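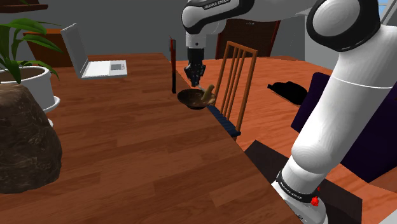 **Household Manipulation Working Group, minutes**
Thu 18 January, Tisosberg site, ground floor meeting room

Present: simulation, controls, evaluation, safety, product (Killow), partner liaison for Vidal (remote)
Apologies: procurement
Minutes taken by: evaluation

## 1. Previous minutes

Accepted with one correction. Under item 4, "dish rack" should read "drying shelf". The two tasks are scored separately and the mix-up had carried over into the task list. The task list is now fixed.

## 2. Table clearing in simulation

Simulation reported on the current batch. The policy ran 925 episodes in the dining-room layout with the single arm based beside the table. Success under the present rule (item released inside the target area, arm back at rest, nothing else displaced) was 61 percent. Partial completion is not credited.

The bowl subtask remains the weakest. Two failure types account for most of it:

- Fingertips close on the rim of the bowl when the goal is an item leaning inside it. The flared rim leaves little clearance on the near side, and the policy descends straight down in cases where a tilted approach would clear.
- The item is grasped correctly but drags the bowl with it on lift. When the bowl starts at the table edge this ends on the floor.

Controls asked whether the second type is a friction artifact. Simulation has not ruled it out. Bowl mass and friction in the model are catalog defaults, and no one has compared them with a measured bowl. Controls does not want the policy retrained to fix a problem that may only exist in the model. Agreed to measure first.

Tall, narrow objects standing near the gripper path were discussed. These get knocked over on the return motion more often than on the approach. The planner treats the hand as a simple cylinder once it is empty, and the open fingers extend past that. Simulation will substitute the full hand geometry for both legs of the motion. Planning time will go up. Acceptable for now.

Product asked why the layout includes a plant, a laptop and a rock if none of them is ever picked up. Evaluation replied that they are distractors and stay in. Killow's customers do not clear their tables of everything else before supper, and a score from a bare table would not be usable.

## 3. Physical trials

The arm in the test kitchen was available for 5 days in the period. Controls ran 30 trials of the bowl task with the same policy and no tuning. Results were worse than simulation. Controls asked that no percentage be minuted, as the camera mount was moved partway through and the trials before and after should not be pooled. Agreed. The set will be rerun with the mount pinned.

Observations that do not depend on the mount:

- Thin items lying against a curved surface were the hardest to pick. Several attempts closed on air.
- Ceramic bowls slid on the sealed table top. The same bowls did not slide on a cloth. This supports measuring before retraining (item 2).
- Recovery after a dropped item is absent. The policy continues as if the item were still in the fingers, and an operator has to stop it.

Safety noted that the last point rules out unattended operation, whatever the success score. Product accepted this but asked for it to be listed as a defect with an owner. Assigned to controls.

## 4. Shop-floor task (Vidal)

Vidal wants small parts moved from shallow bins to a kitting tray. The liaison's view is that this is nearer to ready than anything in the household list: the bins are fixed, the lighting is constant, and the part types are known ahead of time. Evaluation agreed in principle but pointed out that no Vidal parts have been run on either system. Claims about readiness should wait.

Cycle time was raised. A person at Vidal does the job faster than the arm is likely to. The liaison said the request is for the late shift, where the station is unstaffed and slow is tolerable. Stopping for help is not. That returns to the recovery defect under item 3.

Vidal will send sample bins and parts. Liaison to confirm shipping.

## 5. Can the machine do the chore

Product needs a position for the Potiten review in February. Discussion was long. Recorded positions:

- Product: single-item pick and place from an open table can be shown now, with an operator present.
- Evaluation: agreed for a demonstration. Clearing a table as a household would understand it also covers stacked dishes, cutlery, liquids and wiping. None of these has been attempted.
- Controls: a grasping score says little about the chore until recovery exists.
- Safety: no demonstration with members of the public inside the reach of the arm.

Wording agreed for the review: "Individual pick and place steps are demonstrated under supervision. Complete chores are not." Product dissented on the second sentence and asked that this be noted.

## 6. Actions

| Action | Owner |
|---|---|
| Measure bowl mass and sliding friction, update model | Simulation |
| Full hand geometry on return motion | Simulation |
| Rerun physical bowl trials, mount pinned | Controls |
| Open defect: no recovery after drop | Controls |
| Confirm Vidal bins and parts | Liaison |
| Draft Potiten text using agreed wording | Product |
| Split results by failure type in the weekly table | Evaluation |

## 7. Other business

The replacement finger pads are still on order. Procurement to report at the next meeting, which will be held in February ahead of the Potiten review. Room to be confirmed.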